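I'll admit I went in rooting for the cheap one. When Corrado Ferri called to say I could come up to Skarkomthorpe and spend a few days messing with robot hands, I pictured myself championing the plain two-finger gripper against all those fancy many-fingered things, and then I met the fancy one and got completely distracted (I'm weak, I know).

The shop is one long room with gray carpet tiles, a kettle and more extension cords than I'd want in my own house. Corrado runs tests there for Purkgate, a small outfit that packs spare parts and would very much like a robot to do some of it. Two contenders were on the bench the morning I showed up. One was the Stundard, a simple pincher that opens, closes and does very little else. The other was the Cadwaladr, which has proper fingers and costs $2,087 before you've bought a single cable.

Same jobs for both: pick up a bolt, a floppy bag of washers, a paper cup and a roll of tape, then put each one down where it's supposed to go. The Stundard ran through the bolt and the tape like it was bored. The washers were another story! It grabbed the bag by one corner every time and let the rest swing, and on my second day it flung the lot under a desk. I was on my hands and knees for a good while.

The Cadwaladr was slower to set up. Lutz Wendt spent most of a morning on the controller, muttering, and I learned that every finger has its own settings and that changing one tends to upset its neighbor. Once he had it going, though, the bag came up cradled from underneath, and I may have clapped.

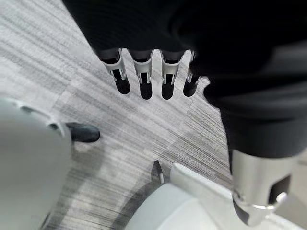

Catrin Phillips thinks I'm too easily charmed. More fingers means more to break, she told me over lunch, and she'd take a dull gripper that works all of January over a clever one that needs coaxing every Monday. Her advice was to run each of them through 600 picks and then ask me which one I loved.

So we did that, more or less. The Stundard got to the end with one change of finger pads. The Cadwaladr stopped 5 times, always on the paper cup, which it either crushed or politely declined to hold. Lutz blames the grip force setting. I blame the cup.

What would I buy? For bolts and boxes, the Stundard, and I'd put the savings into a better wrist camera, because both hands did worse whenever the light by the window changed. For bags, I'd still want the one with fingers. Corrado hasn't picked yet. He wants another go with softer fingertips first, and he's asked me back to crawl around after the washers.

More in Workshop
Can a secondhand arm still pull its weight?
Elango Rodrigues on learning to love the stop button
Wrist cameras, and where to put the light
Dede Adjei takes apart a controller

We use cookies to remember your settings and see which stories get read. Accept | Manage choices

Contact us | Copyright 2024 | Back to top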